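**Light wooden table top, rounded corners — what to put on it so it survives daily bowls and knocks?**

Posted by **mugwort_lane**

Sorry if this has been done before, had a search and only found stuff about oak worktops.

Got a small light wood table, squarish, rounded corners, secondhand off a local Clestetti clearance so no label and no idea what's on it. Feels dry. No shine to speak of. It gets used for everything — hobby bits, sorting, little ornaments, lunch if I'm lazy. Bowls get dragged about on it all day.

Two things really. One, is it oiled or lacquered and how do I tell. Two, what goes on top that won't go yellow. I want to keep it pale, would hate it to end up orange like my mum's pine dresser.

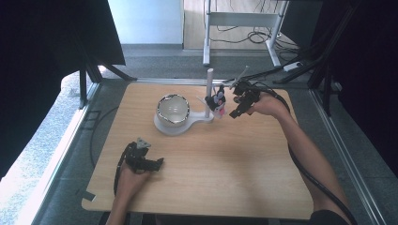

*Table in use, bowl on its stand at the back, ornaments next to it*

I've got half a tin of Divow hard oil in the cupboard from doing a shelf, could use that? Also a pack of 300 grit paper and thats it for kit. No sander. Can't really have it out of action more than a weekend, it's the only decent surface in the room.

Oh and the bowl is on a stand with a flat base, does felt under something like that help or does it just collect grit?

---

**parsnip_and_rust**

Water drop test. Few drops somewhere you don't look, underside doesn't count as they often leave it bare. Wait ten minutes. If it beads and wipes off clean theres a lacquer or varnish on it. If it leaves a dark patch it's oiled or bare. Dark patch dries out, don't panic.

If lacquered: oil won't go in. You'll get a sticky mess that never dries. Ask me how I know. Either leave it and buy a mat or sand the lot off, and by hand with 300 you'll be there till September. You want 120 first, then 180, then your 300 to finish if you must. Go with the grain.

If oiled or bare: wipe down, light rub with the 300, dust off, thin coat. THIN. Wipe off everything that's still sitting on top after fifteen mins. Next coat the day after. Two coats fine, three if it's getting lunch on it.

Yellowing — depends which Divow. The ordinary one does warm it up a fair bit on pale wood, I've used it on birch and it went honey coloured. There's a white tinted sort from Zernska that stays paler. Try both on the underside before you commit.

Lay the oily rags flat outside to dry, don't scrunch them up in the bin. They can catch fire by themselves, seriously.

---

**tinlid600**

just get a clear mat cut to size, did mine from Parsons, they'll do the round corners if you send a paper template. 4 years on and the wood under it is same as day one. took 5 mins

---

**hob_corner**

Agree with the water test, disagree on the mat. Damp gets under them and sits there. Fine if you lift it and dry it every time but who does.

For the stand: felt yes, but the stick on stuff, trimmed just inside the edge of the base so crumbs don't catch on it. Flat bases are worse than feet for scratching imo, one bit of grit under there and it's dragging a line every time you shift it. Pull the felt off and put new on when it goes hard. Same for ornaments if they get moved about. If they stay put don't bother.

Also round corners wear first, thats where sleeves and hips go. Bit of extra oil on those, rub in with your finger.

Don't go past 300 before oiling btw. I went to 600 once on a tray and it hardly took any in, looked lovely for a week then every cup left a ring.

---

**mugwort_lane**

Did the drops. Dark patch! So oiled or nothing. Tin is the ordinary Divow so will do a test bit underneath next to a bit of the Zernska if they do small tins. Felt ordered. Ta all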